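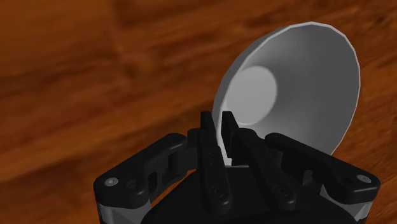

칼럼 > 음악 > 듣는 사람의 자리

재즈 공연장에서 앙코르를 조금 덜 청했으면 좋겠다고 말하면, 제 주변의 음악 좋아하는 분들은 대개 섭섭한 얼굴을 합니다. 표를 사서 먼 길을 왔는데 한 곡이라도 더 듣고 싶은 마음이야 저라고 왜 모르겠어요. 저도 젊을 때는 손바닥이 빨개지도록 박수를 치던 사람이고, 지금도 정말 좋은 밤에는 자리에서 일어나는 게 아쉬워 괜히 외투 단추를 천천히 채우곤 합니다.

그런데 지난 11월 Gostora에서 피아노 트리오 Hurnov의 공연을 보고 나서 생각이 좀 달라졌습니다. 작은 클럽인데 그날은 꽤 붐볐고, 저는 기둥 옆 자리에 앉아 베이스 주자의 왼손만 실컷 보았지요. 이들은 모두 8곡을 연주했는데, 마지막 곡이 참 묘했습니다. 느린 왈츠가 조금씩 성겨지더니 피아노가 먼저 빠지고, 심벌을 브러시로 쓰는 소리만 한참 남아 있다가 그마저 사라졌어요. 저는 그 고요 속에 조금 더 앉아 있고 싶었습니다. 하지만 뒤쪽에서 곧바로 환호가 터졌고, 박자를 맞춘 박수가 이어졌고, 세 사람은 웃으며 돌아와 빠르고 신나는 블루스를 한 곡 들려주었습니다. 연주는 흠잡을 데가 없었습니다. 다만 집에 가는 버스에서 제 머릿속을 맴돈 것은 그 블루스였고, 왈츠의 끝은 아무리 애를 써도 잘 떠오르지 않더군요.

공연의 순서를 짜는 일도 작곡의 일부라고 저는 믿습니다. 어느 곡을 앞에 두고 어느 곡으로 문을 닫을지 연주자들은 오래 고민하지요. 그렇게 닫아 둔 문을 우리가 버릇처럼 다시 두드리는 건 아닐까요. 요즘은 앙코르까지 미리 계산해서 순서를 짜는 팀도 많다는 걸 압니다. 그런 팀이라면 마음껏 불러내도 좋겠지만, 그렇더라도 끝인 척하고 들어갔다가 다시 나오는 그 짧은 연극이 꼭 필요한지는 여전히 잘 모르겠어요.

음반을 들을 때도 비슷한 생각을 합니다. 아끼는 음반 가운데 Skuvico에서 나온 《Magalhães》가 있는데, 재발매되면서 끝에 미발표 테이크가 2곡 붙었습니다. 귀한 녹음이고 반가운 마음도 컸습니다만, 저는 대개 원래의 마지막 곡에서 바늘을 듭니다. (아내는 돈이 아깝다고 합니다. 틀린 말은 아니에요.)

물론 박수를 아끼자는 이야기는 아닙니다. 연주자에게 박수는 밥만큼 중요할 테니 길게, 따뜻하게 치면 좋겠습니다. 그저 마지막 음이 다 잦아들 때까지 숨을 두어 번만 더 쉬고, 불이 켜지면 그날의 끝을 받아 들고 나오는 밤이 가끔은 있었으면 합니다. 다음 달에 Hurnov가 다시 Gostora에 온다니, 저는 또 기둥 옆에 앉아 볼 참입니다.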